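Household Handling Project: progress report to the Bisht Fund
Jul 13, 2024
Prepared by Yogesh Grewal, Trindport workshop
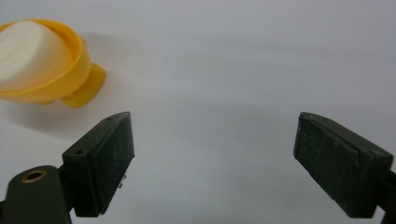
Tabletop pick-up work: the open gripper and a yellow plastic piece with a white domed top.

Dear Pankaj,

Thank you for your patience over this one, and for the kind note you sent after the last report, which I pinned up by the kettle where everyone could read it. You asked me to say plainly whether machines are getting any nearer to doing the chores in an ordinary house. My answer is that they are getting nearer to some of them, and slower than I told you they would when we first sat down over your budget sheet!

Since the spring we have logged 1,183 attempts at clearing small things from a table. We keep to light plastic pieces, lids, cups and suchlike, the sort of clutter that gathers beside anybody's sink. When a piece stands on its own with space all round it, the Pumix software now chooses a sensible place to take hold in around 70 per cent of attempts. I had hoped for better by now, but the trend is upward and the last batch was the best we have had.

Rounded things are still our chief headache. A dome gives two flat pads very little to hold, and if the fingers close a touch too high the piece simply squirts away across the table (we have all spent a fair bit of time on our hands and knees). A small tab or handle can help a great deal, provided the software notices it and comes in from the right side. Pale things on a pale table are the other trouble, as the software is apt to lose the outline and treat a soft shadow as part of the object. We have added 500 extra practice attempts on plain white surfaces for this, and the early results look encouraging.

As for the wider question, I would put wiping and simple tidying within reach over the next few years, in a house that is kept fairly orderly. Folding, washing-up and anything involving a full drawer are a good way further off. The shop-floor jobs at Resmont look more promising to me, as the same few items come round again and again and always land in much the same spot. Their manager has been very generous with his time, and would like us to try sorting returned lids and caps first.

Spending is on track. We have bought 4 spare sets of finger pads, which wear sooner than we planned for, and I have moved a little money over from travel to cover them. I hope you are happy with that, and do shout if you are not.

Before October we mean to finish the white-surface work, start on pairs of objects that touch one another, and run the first Resmont trial. I will send the full log once I have tidied up the column headings, as at present they make sense only to me.

With warm regards,
Yogesh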